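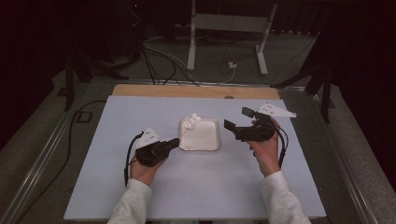 Small white tray on the worktable, one twisted piece at its corner.

Priltska Street Fair planning group
Minutes, 20 Jun 2022

I took the notes again, so forgive the shorthand, and yell if I got your name next to the wrong job!

We got going late (the parking lot behind Arruda Bakery was full, my fault for suggesting it) and went straight to the music. Stirnulari said yes to the closing set! They want to start at dusk and they'd like a real stage this time, no flatbed. Sheyla Cusi has the stage rental quote, which is 1,595 with the steps and the skirt included. I thought that was steep, but she called two other places and they were both higher. We voted to take it. All in favor except me, and I changed my mind before the coffee was gone.

Booths. We have 73 applications, way up from last summer. Sheyla wants to keep food on the river side and crafts by the library so the candle people don't end up next to the fryers again. Everybody liked that. Three applications came in with no booth fee, and I'm going to call them this week. Mavosus Pottery asked for a corner spot and a place to plug in their wheel. Corner yes, power still open until we hear from the city about the outlets on the lamp posts.

Kids' parade. Same route, same start by the fountain, but the line-up moves to 10 a.m. because it was so hot last year. Bikes and wagons okay, dogs on a leash okay, no scooters with motors. We went back and forth on candy throwing for a good long while and landed on handing it out at the end.

Restrooms. We're getting two more than last time. Moving on.

Rain plan. Crafts go into the school gym, music gets cut to the one band, food stays put under the tents. I still have to ask the school for the key.

Old business: the banner from January's winter market is in my garage, and I'd love it out of there. Sheyla will pick it up and see if the date can be painted over.

To do before we meet again:
Sheyla: sign for the stage, banner, booth map
Me: the unpaid fees, gym key, city about the outlets

We wrapped up at 8:40. Next meeting is same room, and please park on the street.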